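Home Stories Poems Archive Guestbook Contact

The Clear Trays

a story by Khadija Ouali

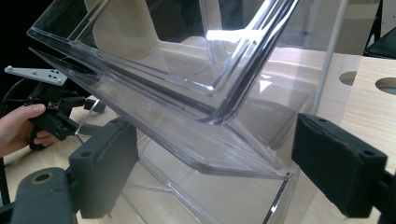

What do you keep in a box that hides nothing?

Mostly the things you are not ashamed of, my aunt used to answer, and then she would put the buttons in it.

I was thinking of my aunt on the morning when Shahla Rezaei gave me the key to the shop. It was May, a little before eight, and the street in Trostitden was still wet from the cleaning truck. The shop had belonged to old Mr. Stojanovska. He sold pens, ribbon, glue, small scissors and paper of every kind, and he kept all of it in clear plastic trays. Now he had moved to live near his daughter in Pyo, and Shahla had bought everything that he left behind.

"I want to know what we have," she said. "Empty the trays, wash them, and put them one inside the other. The pens can go in a bag."

She went to the bank and I stayed alone with the trays.

I had believed that plastic is light. One tray is light. But I carried them from the back room to the long wooden table, and after an hour my arms were shaking. I washed them in the small sink with warm water and dish soap. When they are full of water they disappear. Two times I put my hand into the sink to find a tray and I found the corner of it with my finger, and it was sharp.

Each tray had a paper label on the bottom, on the outside, so you had to turn it over to read it. The labels were written in blue ink with a very straight hand. Ribbon, narrow. Ribbon, wide. Erasers, good. Erasers, for children. I laughed at this one, and then I took the labels off with my nail, because Shahla wanted the trays clean.

The label on tray 51 said: Annatjie Jacobs.

There was no ribbon in it and no erasers. There was a gray pencil, used until it was shorter than my thumb, and a bundle of receipts held with a string. I should not have untied the string, but I did. All of the receipts were for the same thing, one notebook with squared paper. The oldest was so pale that I could read only the price. I sat down on the stool and put them on the table in rows, like cards. There were fifteen rows when I finished, and the last one was not full.

I heard the door and I thought it was Shahla, but it was the man from the bakery, Eun-seong Yook, with flour on his sleeves. He had seen the light and he wanted to know if we would sell envelopes again.

"Did you know Annatjie Jacobs?" I asked him.

"The teacher? Of course. She bought her bread from my father. She came here every month for a notebook."

"What did she write in them?"

He thought about it. "I don't know. I think she could have bought twelve at one time. It would have been cheaper."

He looked at the rows of receipts on the table and he did not say anything more about them. He asked again about the envelopes, and I told him I would ask Shahla. Before he left he put a roll with raisins on the counter for me.

I ate it standing. Then I washed tray 51 slowly, the outside and the inside and the thick edge at the top, and I dried it with the good towel. The light from the window came on it and made a white square that moved when I moved. I put it on top of another tray, and through the two of them I could see the table, only a little bent.

Shahla came back before noon with her hair full of wind.

"How many?" she asked.

"158 in good condition. Some have a crack."

"And this?" She pointed at the receipts.

I told her what Eun-seong had told me. She picked up the little pencil and turned it in her fingers. Shahla is a person who throws away things very fast. I have seen her throw away a lamp because she did not like its noise.

"Is she alive?" she asked.

"I forgot to ask him."

"You forgot," said Shahla. She put the pencil down again in the same place where it had been, and she took off her coat. "Well, finish the others. After lunch you go to the bakery and you ask. And buy me one of those with raisins."

I tied the string around the receipts as well as I could. It was not the same knot. I laid them in the tray with the pencil beside them, and because the label was already wet and coming off, I took a new one and wrote the name again, as straight as I was able.

Contact | © Khadija Ouali, all stories | Back to top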